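Home Entries Well log Bench notes About

Search this diary Go

Entry, late May, 6:40 a.m.

Static water level in the well this morning was 31 feet 4 inches below the casing top, down two inches from the last reading. No rain in the gauge. The pressure switch is still cutting in at 38 psi when it should cut in at 40, and I am leaving it alone until the tank question is settled.

The tank question: the pump is short cycling. With the kitchen tap open at a moderate flow it runs, stops, and runs again in well under a minute. I shut off the pump breaker, drained the tank, and put a tire gauge on the air valve. It read 29 psi. For a 40/60 switch it should read 38. I brought it up with the bicycle pump, which took a long time, and then checked the valve core with soapy water. No bubbles at the core, none at the collar. No water came out of the valve when I pressed it, so the bladder is probably sound and the air has simply been leaving for years. I will read it again in a week with the tank drained. If it has lost more than a pound I will stop arguing and order a new tank from Haddad, who quoted me on the 44 gallon size last fall.

Starting meter reading after the refill was 1,531 gallons. The meter is the secondhand Tolberg, and I don't trust it below half a gallon a minute. I tried it against a marked bucket in March and it missed most of a slow trickle.

8:15 a.m. Sediment filter. The Gimness housing came apart with the strap wrench and a bad word. The cartridge was the color of weak tea on the outside and close to white at the core, so it was doing its job and could have stayed in another month. I changed it anyway, having already wet my sleeves. The O-ring had a flat spot. I turned it, greased it with silicone, and it seated on the second try. Differential across the housing at full flow went from 6 psi to 1 psi. That is more improvement than the look of the cartridge suggested, and I will go by the gauges in future.

The old cartridge had passed 781 gallons by the log. The box claims far more, but the box assumes city water.

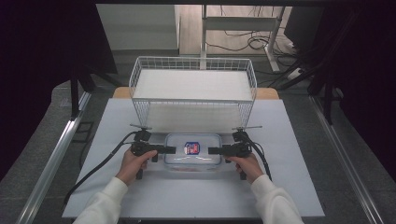

Glass container with a packet inside.

10:30 a.m. Hardness and iron. I drew samples at two points, the boiler drain ahead of the filter and the kitchen cold tap, and let each run five minutes first. Hardness by drop count came to 14 grains at both, as it should, there being no softener. Iron was 0.6 ahead of the filter and 0.3 after. The color match on the iron test is a matter of opinion between 0.3 and 0.5, and I read it by the north window to keep the light the same as last time. pH was 6.8 on the strips. I have a Tendum meter for pH but its probe has dried out twice and I no longer write down what it says.

The iron is up a little on the winter figure. Two explanations: the water level is lower and the pump is drawing across a different band of rock, or I stirred something up by draining and refilling the tank an hour or two before sampling. The second is my own fault. I should have sampled first. I have marked both iron numbers with a question mark in the log and will repeat them before the next filter change.

1:00 p.m. Walked the line from the wellhead to the house. The soil over the shallow section by the fence is soft but no softer than the soil beside it. To check for a leak I closed the house valve and watched the pressure gauge for thirty minutes. It held at 56 and did not move that I could see. The gauge has a sticky needle, so I tapped it at the end. Still 56. The check valve is holding too, then.

The well cap has one bolt with a stripped head. An earwig had got in under the rim. The vent screen was intact, so it came by way of the gasket, and the gasket is hard as a coaster. New gasket and four new stainless bolts are on the list, along with a half-inch drain cock and more silicone grease.

5:20 p.m. Pump run time with the tank air corrected: 94 seconds from cut-in to cut-out with no taps open. I don't have a figure from before to compare it with, which was careless. At the kitchen tap it now stays off for a decent stretch between runs. Cut-in still 38. I will turn the nut on the switch tomorrow, a quarter turn at a time, with the cover off and the breaker checked twice.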